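The table by the window

When my aunt left the flat, she left also the table. She said it was too heavy for the stairs and too light in colour for her new rooms, and I think only the first of these was true. So now it is my table, and since spring I try to learn how to live with it.

I should explain that I come from a house where tables were dark. My mother put oilcloth on hers, and on top of the oilcloth a second cloth for Sundays and for the doctor. You never saw the wood. When I moved here I did the same thing from habit. I bought a cloth with lemons and I put it on before I had even opened the boxes with the plates. It stayed there for most of the winter, and I wiped it each evening like a good daughter.

Then my neighbour Aurora Ramalho came up to borrow a sieve, lifted one corner of the lemons and asked me why I was hiding such a nice thing. I had no good answer. I took the cloth off the same night. Underneath the wood was pale, with lines so faint that you find them only when the lamp is low, and I sat and looked at it with my tea going cold.

The first weeks without a cloth were not easy. I was afraid of every cup. I bought cork mats, six of them, and I ran after my guests with the mats in my hand, which made the guests nervous and did not help the coffee. Damián, my friend from the evening class, put down a wet glass on purpose, I believe, to see my face. It left a ring. I rubbed the ring with a soft cloth and a little oil, in the direction of the lines, and by the next morning it was gone or I had stopped seeing it.

After that I was calmer. I keep the mats in the drawer now and I take out only one, for the teapot.

What I like most is the shape. A table with sharp corners takes a lot of respect from the people who walk around it. In my old kitchen I had a bruise on the left hip for two years, always in the same place, and when one faded the next was ready. This one is round where you need it to be round. The edge goes in a long soft curve and even the corner is gentle. My sister's boy runs past it at the height of his forehead, and I do not hold my breath any more.

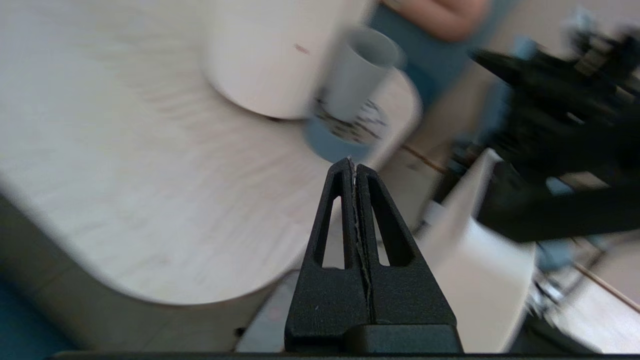 Palma, July

It is too hot to cook, so the table has become a place for drinking things. We have coffee in the morning, cold tea after lunch, and in the evening water with a slice of something. The blue mug goes up and down all day. It is pale on top and blue below, with a dark pattern in the blue part, and whoever arrives first takes it. There are better mugs in the cupboard, thinner and all from one set, and they stay clean because they are never chosen.

I have tried to make a small rule, that on the table there should be only what is being used. It is a rule I break every day. The big white container, for example, has no reason to live there. It belongs on the shelf next to the stove and I carry it back each night. In the morning it is on the table again, and I am the one who brought it. I think a table wants one tall thing on it, so that the eye has somewhere to stop. With flowers it would be more elegant, but flowers in July last me two days and then I have to look at them being sad.

Against all this blue the wood looks even paler. The floor is blue too, a blue that goes to green, and when I first saw the flat I wanted to cover it with a carpet. Now I would not. In the afternoon, with the shutters half closed, it makes the whole room feel cooler than it is.

I promised some of you the cleaning method, so I write it down as I do it. Crumbs first, with a dry brush. Then a cloth that is damp but does not drip, and a second cloth, dry, straight after it. No spray. I did buy a bottle of something called Silunus at the hardware shop, 16 euros, and it made the top shiny like a sweet and a bit sticky under the elbows. It took me three evenings to get it off again. The oil I use is the plain kind, very little, two times a year - my aunt said four times, but my aunt also said that the drawer does not stick, and it sticks.

Do not forget the edge. I forgot it for months. The top was beautiful, and then one day I sat on the floor to look for an earring and saw how grey the side was, from all the hands and knees. It needed soap, an old toothbrush and most of a radio programme. I did not find the earring.

Damián says I should sand it and varnish it and be finished with the oil for ten years. He has a machine for this, a Noris, very loud, and he is always looking for something to use it on. I have offered him the shelf in the bathroom. He is coming to see it when the heat is over, and Aurora still has my sieve.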